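Home | Tickets | Wiki | Datasets | Rigs | Sign in

Filed under: Calibration / Bimanual / Hand-eye

Opened October 7, 2025 by the Skasulden rig desk

Fingertip touch calibration drifts on the left side, residual jumps after restart

OK, so I've been chasing this one long enough that it gets its own ticket. Short version: the self-touch calibration (the one where both hands come together over the table and we use the contact as the ground truth) gives great numbers on a fresh boot and lousy ones after I restart the Ludirel node. Same table, same arms, same script!

For anyone who hasn't used the method, we skip the checkerboard completely. The arms bring the fingertips together in a bunch of different poses, and since touching fingertips have to be at the same point in space, the solver gets to fix the arm-to-arm transform and the joint offsets in one go. I love it when it works.

What I ran:

Run 849, fresh boot, default pose list. Residual nice and flat across the whole workspace.

Run 891, same pose list, but I restarted the node first and left the arms powered. Residual fine on the right, and a clear slope on the left that gets worse the farther out the hands go.

Things I tried, in the order I tried them (not a smart order, sorry):

Re-zeroed the left wrist. No change at all.

Swapped the pose list for the old one from April. It has 33 poses and takes forever. Same slope, so it isn't the poses.

Turned off the thumb contacts, because the thumbs have fooled me before - a little better, but I think that's just fewer bad points going into the fit.

Slowed the approach to half speed. I was hoping the fingers were bending on contact and throwing off the encoder readings. Nope.

Read through the Gesus solver config line by line with a very large coffee. This is where it got interesting. The left arm offsets get loaded from cache at startup, and then the fit adds its own offsets on top. On a fresh boot the cache is empty, so you never see it. After a node restart you get the correction 2 times over. That would look exactly like my slope!

I held the meeting pose while I compared reported fingertip positions for the two sides:

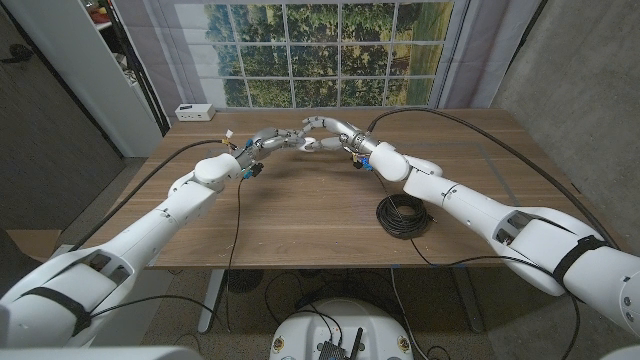 Contact pose, fingertips together above the table, head view.

In that pose the solver should put both sets of fingertips in the same place. With the cache loaded, it puts the left ones short of the right ones. With the cache file deleted by hand, they line up again, and I got the same answer when I repeated it.

Workaround for now: delete the left offset cache before every calibration run, or do a full power cycle if you have the patience. Please don't use anything from run 891 for the transfer results, the left arm numbers in there are junk.

Still to do: find out why the right side doesn't read its cache - I suspect a typo in the path, and fixing it would break both arms equally, so please leave it alone until the double add is sorted out.

Status: open, workaround posted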